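I Don't Believe Your Backups (Or Mine)

Every place I have ever worked has told me on day one that the backups are fine. I've stopped writing it down. What I write down now is the date of the last restore, and most of the time that line in my notebook stays blank.

This came up again because of Medina, our order tracking database. It's 658 GB, which isn't big by anyone's standards, and it has been backed up every night since before I got here. The job is green. It sends an email that says it is green. I have a mail rule that files those emails in a folder I never open, and I'd bet you have one too.

In September we bought a tool called Clisham that promises "continuous recovery assurance." I asked the sales engineer what that meant. He said the tool reads the header of every backup file and verifies the checksum. Fine, so it's a checksum. That tells me the file is the same file the server wrote. It tells me nothing about whether I can get a working database out of it before lunch. 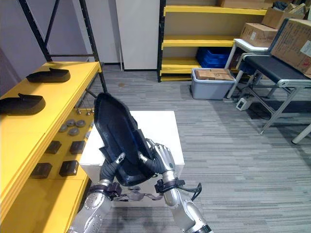
Both hands on the part, next to the white box.

So on a Thursday, at 3 in the afternoon, I asked Emiliano Gaete to pick a server and restore Medina to it without any help from me. Emiliano is good. He had the runbook, which I wrote, and he had the backup files. I sat on my hands and took notes.

The runbook was wrong by step two. It pointed at a share we moved last year. He found the new one by searching chat history, and I don't love that as a recovery plan. Then the restore failed because the database is encrypted and the certificate wasn't on the new server. The certificate backup existed. The password for its private key was in a vault, and the vault's access list is kept in (guess) Medina.

I would like to say the tool flagged this. Clisham showed a green shield the whole afternoon.
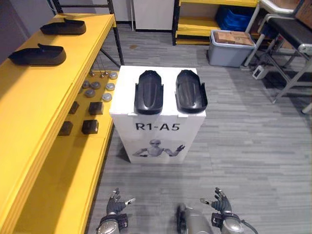
What the vendor said

I wrote to them. The reply said that key management is "outside the scope of the assurance model" and suggested the premium tier, which has a module called Zovier that does run test restores. I read the docs for Zovier twice. It restores the smallest database on each instance and extrapolates from there. Our smallest database is 200 MB and holds holiday calendars. I'm sure it restores beautifully.

I'm not saying the product is useless. Somebody with 16 instances and no checks of any kind would be better off with it. But a dashboard makes people stop asking, and I count that as a cost even though it never shows up on the invoice.

The numbers on restore time bother me too. Their calculator takes your backup size and your disk speed and divides. It doesn't include finding the files, or reading the log chain, or the part where a long transaction was open during the backup and the server has to roll it all back. Emiliano's restore spent longer in recovery than it did copying data. Where does that go in the formula? 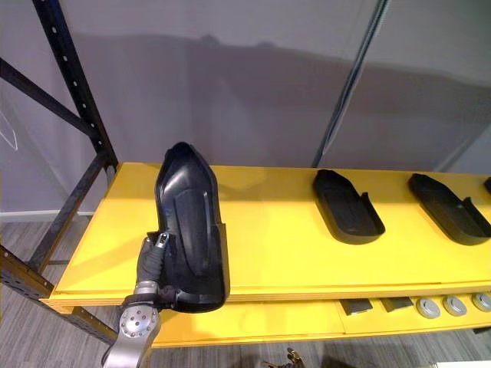

FILED UNDER: BACKUP AND RECOVERY

What I changed, for whatever it's worth. The certificate and its password now live in two places that don't depend on any database we run. The runbook has a date at the top and the name of the last person who followed it from start to finish. And we have a small scheduled job on a server named Mistau that restores one randomly chosen database a week, runs a consistency check on it and drops it. It's an ugly script. It has already failed once, on a full disk, and I learned more from that failure than from the green shield.

I don't fully trust the job either. Random selection means Medina could go months without a turn, so I'll probably weight it. If you've done this with something better than a table and a dice roll, the comments are open.
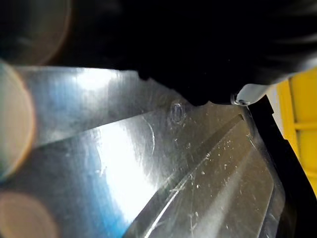 Close-up over the stainless steel.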